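In Defense of the Long Phone Call

My aunt, Edeltraud Kaufmann, is 77 and will not text. She owns a perfectly good phone, she knows where the messages are kept, and she lets them pile up there like catalogs from a store she stopped visiting years ago. If you want to know how she is, you call, and you had better have put the kettle on first.

I used to dread it a little, I admit. I'd look at the clock and think, well, there goes my evening, and then I'd spend the same evening sending little thumbs and hearts to 18 different people and come away knowing next to nothing about any of them. 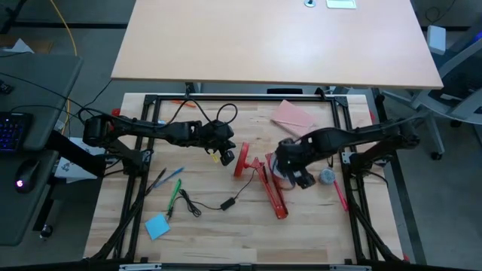 A phone call wanders, and I've come to think the wandering is what I like best. Last November I rang her up to ask for her plum cake recipe (she bakes it in a deep pan, which I had forgotten) and we ended up talking for more than 2 hours, mostly about the winter she lived above the bakery in Dovero and the neighbor who sang through the wall. I had known her my whole life and had never heard one word about that neighbor!

You can't type your way to a story like that. Somebody has to pause, and sigh, and say "oh, but that was the year of the snow," and you have to be there on the other end to say "what snow?"

So call someone this week, if you can spare the time. Let it ring a good while, too. My aunt's phone is in the kitchen and she is usually out with the tomatoes.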